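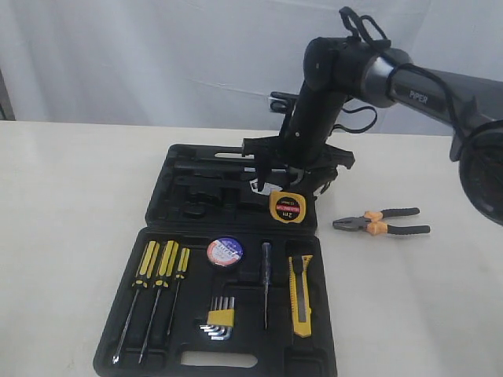

Doratthorpe Residence Services - Household Equipment and Loans

Checking and Repacking a Small Tool Kit

These instructions apply to the small tool kits in black plastic cases that are lent to residents for minor work in their rooms. They are intended for residents returning a kit and for desk staff preparing one for the next loan. A kit should be checked every time it comes back, even if the borrower reports that the case was never opened.

Before you begin

Clear a table and wipe it down. A light-colored surface is preferred, as small dark parts are easier to find on it. Set the case down with the handle toward you, release the catches and fold the lid all the way back. You will need a dry cotton cloth, a soft brush and the loan card for the kit. Light machine oil is kept at the desk and should be used only where these instructions call for it.

Step 1. Take out the loose items

Remove the tape measure and the pliers first and lay them beside the case. Brush out dust, wood shavings and wire clippings from the molded recesses in both halves. Do not rinse the case under a tap. Water stays in the corners of the recesses and will mark steel tools.

Step 2. Screwdrivers

The three yellow and black screwdrivers belong together at the left end of the base, side by side, with the handles toward the hinge. The slimmer one goes on the inside, to the right of the two larger ones. Wipe each shaft and look closely at the tip. A rounded or chipped tip damages screws, and a screwdriver in that condition must be handed in for replacement.

The precision screwdriver with the dark blue handle is kept apart from the others, further to the right. It is meant for eyeglasses, battery covers and similar light work. Please do not use it on furniture fittings.

Step 3. Tape and hex keys

Press down the loose end of the electrical tape before putting the roll back. The hex keys are stored in their yellow plastic holder, just below the tape. Push every key fully into the holder. If a key turns freely or slides out by itself, note this on the card - most missing keys are lost in this way.

Step 4. Utility knife

The knife lies at the far right end of the base. Retract the blade completely before you pick up the knife for cleaning, and check it again before the lid is closed. Do not leave a used blade in the case. Blades are changed only at the desk, where Rommel Ambrosio keeps the disposal box.

Step 5. Tape measure

Pull out the full 2 m, wipe the tape with a dry cloth and let it run back slowly under your thumb. Check that the hook at the end is straight. A bent hook gives a false reading, and shelves and curtain rails have been returned to us for that reason.

Step 6. Pliers

Open and close the combination pliers several times. If the joint is stiff, apply one drop of oil, work it in and wipe off the excess. Handles must be free of oil before the pliers are packed. Cracked or loose grips are to be reported.

Closing and returning the kit

The lid should close without force. If it does not, open it again and look for a handle standing proud of its recess. Sign the loan card and return the kit within 14 days of collection. Lost or damaged parts should be reported to Rafia Magsi at the equipment desk. Replacement requests are approved by Edeltraud Brandes.

Last revised April 14, 2025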